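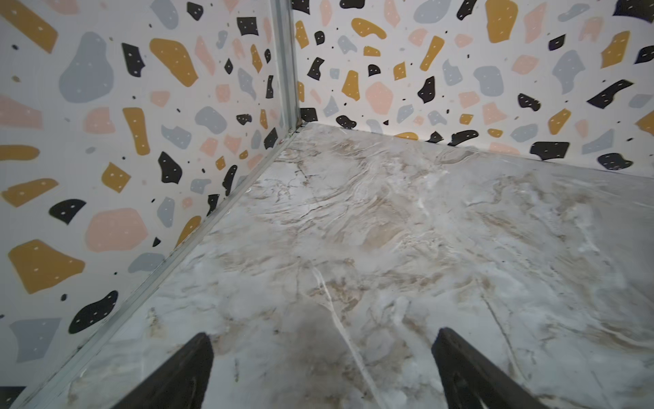
Search recipes, guides, shops...

Setting Up Your Pikard Sourdough Starter Kit: Part 2, The First Week

OK, so you've unpacked everything and washed the jar. Now we get to feed something! I've done this with the Pikard kit more times than I can remember, and I still get a bit giddy when the first bubbles show up.

1. Tip the whole sachet of dried starter into the jar. Add two spoonfuls of lukewarm water (use the scoop that came in the box) and stir until there are no dry bits hiding in the corners.

2. Leave it alone for an hour. Then stir in one scoop of rye flour and one more of water. You want thick pancake batter. If it pours like milk, add a little more flour.

3. Rest the lid on top. Don't screw it down.

CAUTION: A sealed jar of active starter builds up pressure. Karim Belhaj, who got me into all this, lost a very nice jar that way and was picking glass out of a drawer for days.

4. Slide the rubber band to the level of the starter so you can see how far it climbs.

5. Feed it every day for 7 days (168 hours, if you like a kitchen timer as much as I do). Before each feeding, scoop out half and throw it away, or save it for crackers - the Skustitz recipe card in the box is really good, though I double the caraway.
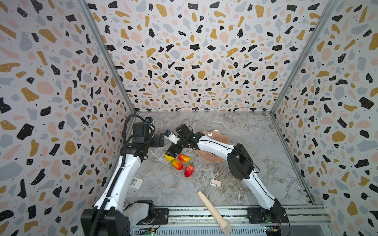 6. On day three or four it may go flat and smell like old socks. Keep feeding! Mine sulked for two whole days last March and then doubled overnight.

NOTE: If your kitchen is chilly, put the jar in the oven with only the light on. Tape a note to the oven door so it doesn't get preheated with your starter inside (ask me how I know).

7. By the end of the week, drop a teaspoonful into a glass of water. If it floats, you're ready to bake. If it sinks, give it another couple of days and try again.

CAUTION: Pink or orange streaks, or anything fuzzy, means the whole lot goes in the trash. Please don't try to scrape it off and carry on. Scald the jar and start over with the spare sachet.

Part 3 covers the first loaf, so go and find your heaviest pot.

32 comments | 309 shares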